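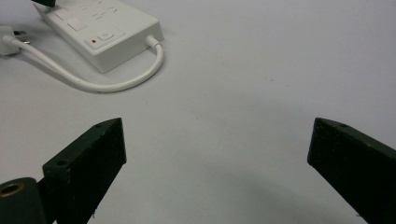 What has the Namden grant paid for since the last report?
Mostly demonstrations. Using the hand-held gripper, we recorded 2000 attempts at handling power strips, plugs and switches, and Emiliano Herrero has checked and labelled all of them.

The policy trained at Kilent was tested on 16 layouts. It completed 5. Most failures came at the final stage, when the plug was held at the wrong angle to the socket. Switch pressing was more reliable, though we have not yet scored it separately.
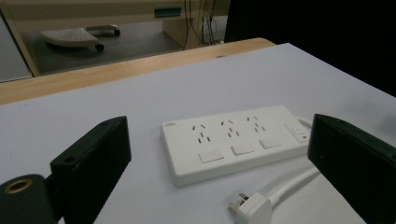
Miroslava Demchenko has rewritten the alignment step so that the gripper can back off and try again. She will run it on the same 16 layouts in August, and the Eslow team will repeat the test on their own arm.

Spending is within budget. We ask to move the unspent travel money to labelling, which took longer than planned.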